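How Does a Savings Account Work?

Say you have $21 from a birthday. You could keep it in a drawer. You could also put it in a savings account at a bank. This page explains what happens to the money if you pick the bank.

What is a savings account?

A savings account is a record at a bank of the money you have given it to look after. The bank does not put your $21 in its own little box with your name on it. It mixes everyone's money together and writes down how much belongs to each person. That number is called your balance.

Most children need a parent or guardian to open an account with them. The grown-up signs the papers and can usually see the balance too.

What does the bank do with the money?

Banks lend money to people who want to buy a house or start a shop. Those people pay it back over time, and they pay extra for borrowing it. The extra is called interest.
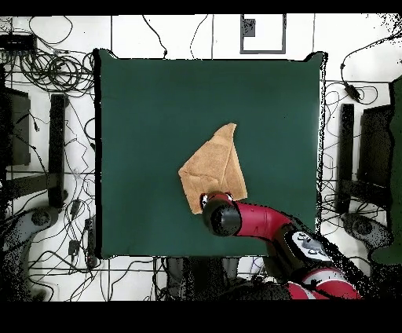 The bank keeps part of that interest and pays part of it to savers. So when you save, you get interest as well. It is a small payment for letting the bank use your money.

How much interest do you get?

It depends on the rate. A rate is written with a percent sign. Two percent means $2 a year for every $100 you keep in the account.

Suppose a girl in the town of Zekberg saves $600 at Onishi Savings Bank, and the rate is 2 percent, paid once a year. After one year she gets $12, and her balance is $612. In the second year she earns interest on the whole $612, so she gets $12.24. Interest paid on earlier interest is called compound interest. It starts slowly and grows faster the longer you leave it alone.

Can you take the money out?

Yes. Taking money out is called a withdrawal, and putting money in is called a deposit. Some accounts limit how many withdrawals you can make in a month. Ask before you open one.

Can the price of things change while you save?

It can. If a bike costs more next year than it does now, your money buys a little less bike. When prices in general go up, it is called inflation. Grown-ups compare the interest rate with inflation to see if their savings are keeping up.

Words to know

Balance: the money in your account right now
Deposit: money you put in
Withdrawal: money you take out
Interest: extra money paid for using someone else's money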